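Lists > Hodby Drivers > Buying and Selling > Trading in at Skoneo

From: Babak Zarei
To: Hodby Drivers list
Subject: Re: Trading in at Skoneo

Niloufar Daneshvar wrote:
> Has anybody traded a car in at Skoneo since they moved out
> to Inley? They offered me 900 less than the man at Akbari
> did over the phone, but I liked the people better. I can't
> decide if I'm being silly. Also, is the 300 paperwork fee
> something you can talk them out of?

Hi Niloufar, and hello to everyone I haven't written to since January (sorry, it has been a long winter at our house!).

You're not being silly at all. We bought our wagon from Skoneo and traded in the old sedan the same afternoon, and I'd go back tomorrow. Farhad Rezaei looked after us, and he let my wife drive the wagon out to the highway and back with no one in the back seat talking at her, which she still brings up. I will say their first number on the sedan was low. I had my service receipts in a folder, every oil change, and once he'd sat and read through them he went up by 400. So bring your receipts, even the boring ones.

About Akbari, I'd be a little careful with a price given over the phone. Ask them to put it in writing and to say how long it's good for. My cousin had a fine phone offer from another place and it shrank quite a bit once they'd walked around the car and found the door dings.

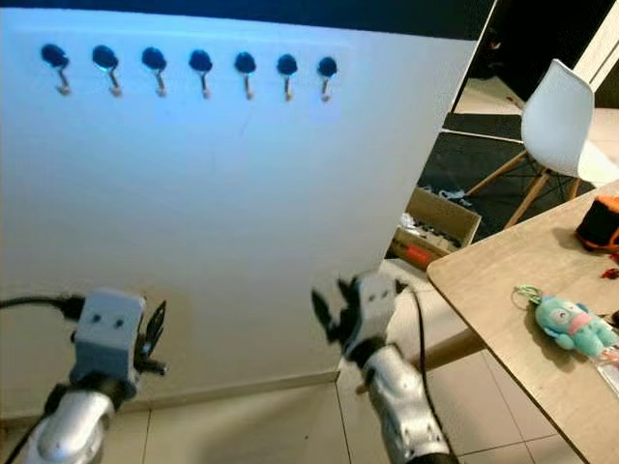
Babak Zarei

The paperwork fee they would not budge on, and I did try (twice, the second time with a donut in my hand). What they did do was throw in floor mats and a second key, and I'd been quoted 70 for the key alone, so I went home happy enough. Ask for the key before you sign!

Do let us know which way you go, and if you end up keeping the old car another year, that's a perfectly good answer too.

Shared 4 times | 3 comments

Kwaku Ankrah
Second the advice on receipts. Mine were in a shoebox and they still counted.

Baptiste Baudry
Did they do the title transfer for you, or did you have to go stand in line yourself?

Babak Zarei
They did it, Baptiste. The plates came in the mail.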